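Search recipes and products
Search

Plemton Fan Dryer, model Wesholm

A food dryer for herbs, mushrooms, fruit, and flowers

I started to dry food because the apple tree behind our first kitchen in Bullport gave too many apples. For two years I used the oven with the door held open by a wooden spoon. It works, but the kitchen becomes very warm, and the slices near the back are always dark before the slices in front are ready. The Wesholm is the dryer I wanted to have in those years, and after many changes we sell it now under the Plemton name.

It is a plain box with a door. The fan sits in the back wall and blows across the trays. Many small dryers have the fan in the bottom, and then the lowest tray must be exchanged with the highest one every few hours. With the Wesholm I leave the trays where they are, also overnight. Only with very wet fruit, plums for example, do I turn the whole tray once so that its back side comes to the front.

What is in the box

The dryer, six steel trays, one solid tray for fruit leather, a brush, and the recipe booklet. The booklet was printed again in September with a longer chapter on mushrooms. If you have the older one, write to us and we will send the new pages.

Technical details

Heater and fan together: 974 watts
Drying area: six trays, each 3 cm above the next
Temperature: 30 to 75 degrees Celsius, in steps of five
Timer: up to 24 hours, it switches off by itself
Fan motor: tested in our workshop for 3,000 hours
Cord: 100 cm, enters on the left side at the back
Door: glass, opens downward
Guarantee: three years, the trays are included

Please look at the length of the cord before you order. Several customers wished for a longer one. We do not recommend an extension cord that is rolled up, as it can become hot. Put the dryer near the outlet and leave a hand's width free behind it, otherwise the fan cannot pull enough air.

How loud is it?

You can talk next to it without raising the voice, but I would not sleep in the same room. On the low setting for herbs the sound is softer. After the first week a small rattle may come from the back. It is nearly always the cover of the fan, and one quarter turn of the two screws is enough. Do not use force on them.

Temperatures that I use

Parsley, dill, mint, and lovage: 35 degrees, four to six hours. Pick the leaves from the stems first. Basil is difficult and turns dark when it is cut, so I dry the leaves whole and crush them later by hand over the pot.

Mushrooms: 45 degrees, six to eight hours. Slice them as thick as a pencil. Do not wash them, only brush. A dry slice must break with a clean sound. If it bends like leather, give it one more hour. I keep the broken pieces in a separate jar and grind them to powder for soup.

Apples and pears: 60 degrees, eight to ten hours. A short bath in water with lemon juice keeps them light. I like better the brown ones without lemon, they taste more of the fruit, but guests always take the light ones.

Tomatoes: 65 degrees, and here you need patience. Take small ones with firm flesh, cut them in half, salt them a little, and put them with the cut side up. Ten hours is normal and fourteen is possible. If you want to keep them in oil, please keep the jar in the refrigerator and eat them within one week.

Fruit leather: 60 degrees, on the solid tray. Spread the purée thinner at the center than at the border, because the border dries first. A drop of oil on the tray, wiped away with paper, helps you to lift the leather when it is done.
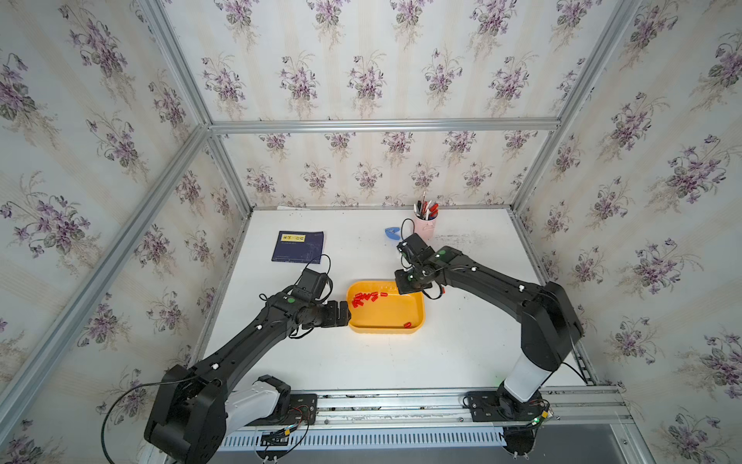

Flowers for cakes and tea need the lowest setting, 30 degrees, and they must lie in one layer without touching. Rose petals, marigold, and cornflower keep their color well for a year in a dark tin. More difficult are violets, and I would be glad if they came out of the dryer as strongly purple as the bouquets on the wallpaper behind this white tabletop. In my experience they become more gray, above all when they were picked after rain. Pick them in the late morning, cut the stem short under the flower, and lay the face down on a sheet of baking paper. For a cake I now brush them with egg white and fine sugar before they go on the tray. Use only the sweet violet from a garden that is not sprayed, and not the African violet from the windowsill, which is a different plant.

Let everything cool completely before you close it in a jar. On the next day look at the glass from inside. When there is any fog on it, the food goes back to the dryer for an hour or two. I write the month on the lid with a wax pencil.

Cleaning

The trays can go in the dishwasher, but not the solid one, because it becomes wavy. Wipe the inside with a damp cloth after fruit, while the sugar is still soft. Dried plum juice is hard to remove the next morning. Soak it with a wet towel for half an hour and do not scratch. The fan cover comes off with the two screws mentioned before. Always pull the plug first.

Spare parts and delivery

Single trays, the door glass, the door spring, and the fan motor are in stock at Bullport. You can change the door spring at home with a small pliers. For the motor we ask you to send the dryer to us, well packed and without the trays. Delivery of a new dryer takes four working days. If it does not please you, send it back within 30 days, also if it was used, but please clean it.

Page last changed: February 25, 2022

Comments (5)

Pear grower
Mine has been running since the plums. Good machine. The timer knob is a bit stiff but I got used to it. Could you sell the solid trays in pairs?

Reply from Plemton
Thank you. The solid tray can be ordered alone, as many as you like. It is in the list of spare parts.

soup_and_bread
I tried the mushroom powder and now I put it in everything, even scrambled eggs! One question, can I do mint and mushrooms in the same load? I don't have time to run it twice.

Reply from Plemton
Better not. The mint takes the smell of the mushrooms, and the temperatures are different. Mint and lemon balm together are no problem.

Second kitchen
My tomatoes took sixteen hours, not fourteen. They were big ones, I admit. Taste was wonderful. The cord is really too short for my counter, I had to move the toaster.

Get our letter with seasonal drying recipes. It comes once a month and you can leave at any time. Enter your email address. Subscribe

This site uses cookies to remember your basket. Accept / Settings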